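Folding is still the hard part, says Tullum's test lead

Laundry has been promised to machines for a long time. The dishwasher took over the plates and the washing machine took over the tub, but the step between the dryer and the drawer is still done by hand in nearly every home. Tullum, a small engineering firm that builds control software for two-fingered arms, has spent the past year on that step. Its test lead agreed to go through the results on condition that we printed the failures as well.

The first figure offered was 758. That is the number of garment trials the team had logged by the end of August, counting everything from tea towels to a hooded coat. A trial begins with one item lying on a surface and ends when it is folded to within a set tolerance or when the time limit runs out.

"Towels are close to solved," the test lead said. "A towel has four corners and they're all the same. If you lose one you can find another. I wouldn't claim more than that."

Shirts are a different matter. The limit for a single garment is 900 seconds, which the test lead conceded was generous. A person folding a T-shirt at a table needs a few seconds. The arm's best run on a short-sleeved top was 40 seconds, and its ordinary runs are several times that. Much of the time goes on looking: the arm moves over the cloth, stops, takes a reading, and moves again.

"People assume the slow bit is the motion. The motors could go faster tomorrow. What's slow is deciding where the edge is and whether you've got one layer or two."

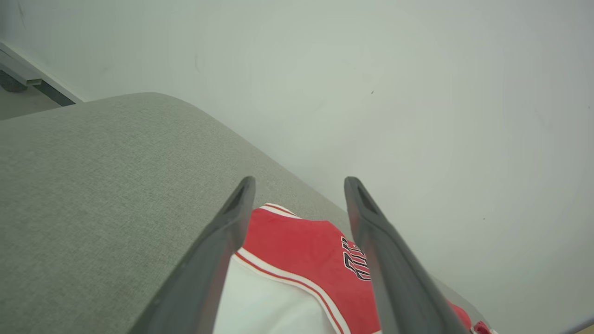
The layer problem came up several times. A gripper that closes on a hem may catch the front of a garment, the back, or both, and from outside the three cases look much alike. Tullum tried measuring the gap between the fingertips after closing. This worked on thick cotton and failed on thin sports fabric, where two layers pressed together measured less than one layer of sweatshirt. The present method is to lift the edge a short way and watch how the rest of the cloth follows.

Sports tops have their own difficulties. Printed lettering is stiffer than the cloth it sits on, so a fold line planned across it tends to shift to one side. Slippery fabric also slides when it is pulled, and the whole item moves along with the hand.

"You plan a fold, you pull, and the garment is now somewhere else. A person puts the other hand down without thinking. We had to write that in."

Surfaces matter more than the team expected. Early work was done on a flat bench. When trials were moved to soft furniture, the success rate on shirts fell by 40 per cent. Upholstery gives under the fingertips, so the height at which they should close is never quite the height in the plan. The software now lowers the arm until it feels resistance and works from there. Some of the lost ground has been recovered, though the test lead would not put a figure on it until the next set of trials was complete.

Asked about shop-floor work, the answer was more hopeful. Wanyama, a clothing returns warehouse, has run the system on sorting for several months. The job is to pick an item from a heap, hold it up to be identified, and drop it in the right bin. No folding is involved, and a bad grip costs only a second attempt.

"That's a sensible job for it. The item doesn't need to look nice at the end."

And the home? The test lead expects a machine that folds towels and pillowcases before one that can be handed a mixed basket, and would not be drawn on a date. Socks have been left out of the programme altogether. Fitted sheets were tried twice.

The next round of trials will look at garments that start inside out, and at fingertips with a softer pad.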